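Usto suturing notes: README

Version 4 of the notes that go with the stitching practice set. Read this before the label sheet. Most of the complaints we had about version 3 came from people who had read the label sheet only.

What is in it

1,138 labelled stills of stitching, each with one row in labels.csv. The rows cover the needle, the thread and the slit or cleft being worked on. Nothing is recorded about the skill of the person stitching, and we would ask you not to guess at it from the labels.

Columns

needle_visible: full, part, none
needle_held: yes, no, unsure
thread_strands: one, two, more, unsure
thread_crosses_needle: yes, no, unsure
gap_visible: yes, no
notes: free text, often blank

Where the labels came from

Labelling was done at Stasico and checked at Dalgleish. The two offices disagreed on needle_held more than on anything else. Dalgleish wanted a rule that any needle touching a jaw counts as held. We didn't adopt it. A needle can lie across a jaw without being gripped, and a still won't settle the matter. Where the two offices couldn't agree, the row says unsure. Leave those rows alone.

What we don't believe about it

The set has been passed round as a measure of "suture quality". We can't see how. There is no tension reading, no measured spacing between stitches and no label for the finished line. Rarnero asked for a quality score in February and we turned it down.

We are also doubtful about thread_strands. A black thread doubled back on itself can look like one thick strand, and a single strand close to the view can look like two. 28 rows were changed on the second check and we expect more are wrong.

Known faults

The notes column mixes "suture" and "thread" for the same thing.
2 rows are duplicates with different labels. Both have been kept until somebody can say which is right.
gap_visible says nothing about depth or length.

Curved needle and black thread, two views:

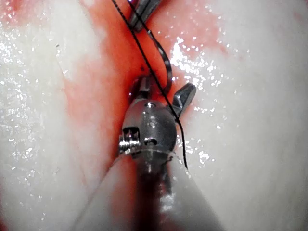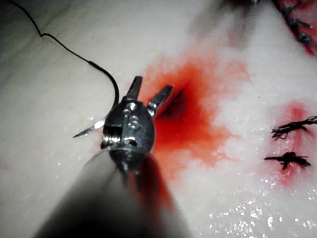

Can I use needle_visible to work out the size of the needle?

We'd advise against it. "Part" covers everything from a bare tip to nearly the whole curve, and there is no scale in the stills to measure against. If you need needle sizes, you will have to record them yourself at the time of stitching.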